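Ternow Bimanual Bench 2: simulation package for two-arm handling

Reviewed 10/04/2020

Ternow sells the Bimanual Bench as a software package for shops and labs that want to work out two-arm handling before they commit to hardware. Version 2 is the first one with contact handling good enough to be worth a long look. I ran it on a desktop workstation for most of a month, on the standard license, with the optional Nillstead hand library installed. Ternow supplied neither the license nor the machine.

What is in the package

The download contains the simulator, a scene editor, a task library, a scripting interface and a results viewer. The manual is 283 pages and is supplied as a single file with a working index. The task library is divided into three groups: single-object lifts, transfers between hands, and long-object handling. The last group is the reason to buy the product. Single-arm lifts are covered by cheaper tools, and the Morikawa package that many shops already own does them well enough.

The hand library is a separate purchase. Without it you get a plain parallel-jaw gripper, which is adequate for boxes and little else. With it you get multi-jointed hands whose finger pads can be assigned their own friction values. Pad stiffness is set in the same panel. Palm friction is set in a different panel, under Materials, and the manual does not mention this until the appendix.

Installation

Installation is slow but uneventful. The license manager wants a fixed host name and will refuse to start if the name changes, so anyone who moves a laptop between networks should set this up with care. The hand library must be installed after the simulator and requires the same major version. I tried it in the wrong order on a second machine and had to remove both.

Project files from version 1 open, but contact settings are reset to defaults without a warning. Keep a copy of the old values.

Scene editor

The editor is plain and quick. Objects are placed by typing coordinates or by dragging, and dragged objects snap to the nearest surface. Work surfaces can be scaled on each axis independently. Mass is computed from volume and a density field, and can be overridden.

Collision shapes are generated automatically. For boxes, boards and cylinders the result is correct. For anything with a handle or a recess, expect to build the shape by hand from primitives. An imported bracket came in with its hole filled, and a finger that should have passed through it stopped at the face.

Undo works on placement but not on material changes. This is the one fault in the editor that cost me real time.

Contact and stability

Contact behavior is where version 2 improves on its predecessor. In version 1, a rigid object held between two hands would vibrate at high grip force and sometimes leave the workspace. I could reproduce that in version 2 only by raising pad stiffness well past the recommended range. At default settings, a board held by both hands stays quiet.

Sliding contact is less convincing. An object pushed along a surface with light downward force advances in small jumps. Reducing the time step helps, at a cost in speed. The solver has an adaptive mode that is supposed to deal with this, and I saw no difference with it on.

Synchronization between arms is handled by a shared clock, with an adjustable offset for each side. Setting a small offset on purpose is a useful test, and the scripting interface makes it a one-line change. Results are logged per arm and can be exported as a table.

Long-object tasks

The board task is the best part of the library and the one I used most. It places a single board on a work surface and asks both hands to take it by the long edges, lift it level, and return it. Starting poses, board size and surface height are all parameters. The supplied controller is basic, but it is readable and easy to replace.
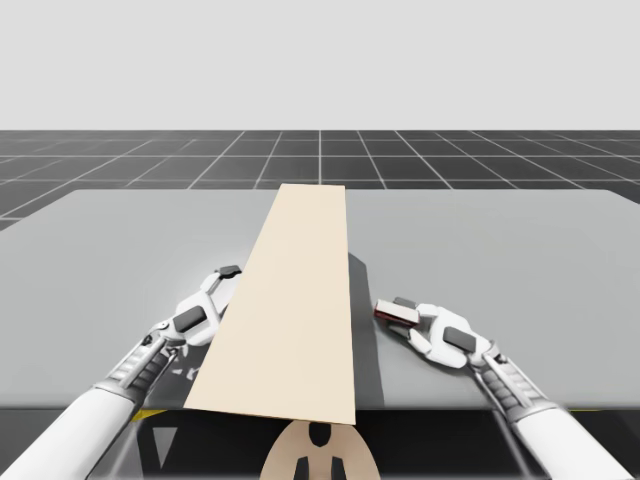
Board handling depends heavily on how the two hands approach, and the default layout gives them an uneven start. The board is set with its length running away from the arms, so each hand works one long edge. At the start pose I used for most runs, the left hand is close to its edge, while the right has a strip of bare tabletop to cross first. A controller that closes both hands at equal speed will therefore touch on the left before the right, and the board gets pushed sideways ahead of the lift. Users who want a symmetric start can edit the pose file. I would leave the default alone during development, as a controller that tolerates it will also tolerate small placement errors.

The near end of the board also runs slightly past the front edge of the table. This matters if you write your own placement check. The library's check compares the board center with a target point and ignores the ends, so a return with the board rotated a few degrees still passes. I added an angle test in the script, and Ternow should do the same.

Rendering is sparse. Surfaces are flat in color, the floor is a line grid, and the background is blank. For control work this is fine, and the soft shadows help in judging the gap between a finger and the surface under it. Anyone training vision on rendered output will want more texture than the standard license provides. The Drunel add-on supplies materials and lighting presets, but I did not test it.

Support

I sent two questions to Ternow. The one on collision shapes was answered the next working day with a correct workaround. The one on adaptive stepping was answered with a link to the manual page I had quoted in the question. An update is listed for November and is said to include undo for materials.

Rating

Contact model: 4 of 5
Scene editor: 3 of 5
Task library: 4 of 5
Documentation: 3 of 5
Support: 3 of 5

Recommended for groups working on two-handed handling of rigid parts, provided the hand library is in the budget. Users with single-arm cells have little reason to move from Morikawa. Existing version 1 customers should upgrade for the contact model and record their old settings before doing so.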